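Sala de reuniões do edifício Barajas reabre em março

A Pakness informa que a sala de reuniões do edifício Barajas volta a estar disponível a partir de março, com capacidade para 30 pessoas. Mantêm-se as paredes brancas e as persianas de lâminas horizontais cinzento-claras, bem como a cadeira preta de encosto em rede e apoio de cabeça.

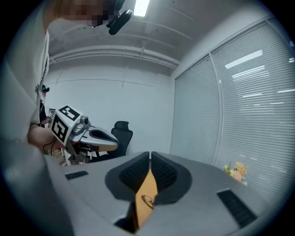
Mesa redonda e objetos pessoais

A mesa redonda de madeira clara destina-se a encontros de curta duração. As flores ficam a cargo da receção; o arranjo atual, de rosas amarelo-pálidas com folhagem, encontra-se num pequeno vaso branco de cerâmica. Solicita-se que os óculos e demais objetos pessoais sejam recolhidos no final de cada utilização.

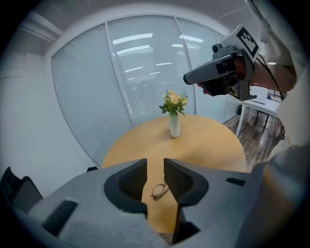
Reservas

Os pedidos devem ser dirigidos a Áine Quinlan, dos Serviços Gerais, até às 16h00 da véspera. As reservas superiores a 50 minutos carecem de autorização de Declan Kinsella.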